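Dirt Late Model Talk > Schedules and Travel

Two nights at Brannigan and Wemetholm – who's going?

redclay_hauler
September 28, 2024
OK, the rain dates are finally set and I can't stop grinning. Brannigan runs the first night, Wemetholm the second, same as the plan in May before the storms got both of them. My brother and I have had our pit passes stuck to the fridge all summer. Brannigan is a 400 foot straightaway into a corner that has no business being that tight, and I have never seen a dull feature there. Who's in? And who do you like for the double?

outside_groove
In for both! My pick is the Sturkolix car. They were quick at the last test night and they'd already figured out the right rear, which everybody else was still chasing at midnight. I've got my heat sheets from the last three years spread all over the den trying to work out a bracket.

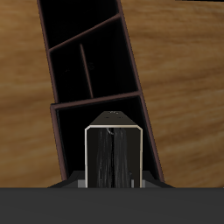 Re: Two nights at Brannigan and Wemetholm – who's going?

tiredtirerack
Sturkolix at Brannigan, sure. At Wemetholm, no way. That place goes slick by lap 17 and they burn the tires off every time. Give me the Grutov team for the second night. They're patient and they'll be rolling the bottom when the rest are up banging the fence.

outside_groove
They burned the tires off twice, and one of those was a 50-lapper on a track that hadn't been watered since lunch! I'd hardly call that every time. Also Grutov has 2 top fives there, total. Patient is a nice word for it.

redclay_hauler
Love this already. I'm with tire rack on Wemetholm though. You've got to be able to run the bottom late. The cushion is gone by halfway and then it's just a wall with a little dirt leaning on it.

muffler_clamp
Wemetholm counted 1,011 through the front gate for the last Late Model show, and that's with one ticket window open. Get there early. I mean when the gates open, because the line goes back past the scales and you'll miss hot laps. The pit side moves faster if you don't mind paying extra.

I like an upset on night one, by the way. One of the local guys who races Brannigan every week. The regulars know where the moisture hides in turn three and the travelers don't find it until the feature's half over. I've been filling out my own bracket after supper and I've got a local in the top three both nights.
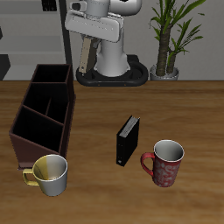 The other thing in their favor is the invert. If they flip eight like they did last year, a weekly guy who just squeaks through his heat could start on the front row, and passing on those first ten laps is tough for anybody.

tiredtirerack
Are they inverting eight? I heard six.

muffler_clamp
Flyer says eight. Could change at the drivers' meeting.

outside_groove
A local in the top three BOTH nights is wild. I'll buy you a tenderloin at Wemetholm if that happens.

redclay_hauler
Somebody write that down! We'll be on the back stretch side at Brannigan, up high, green canopy in the lot. Come say hi. Bring ear plugs for the kids – last time we ended up handing ours out to half the row.

tiredtirerack
Will do. Still taking Grutov.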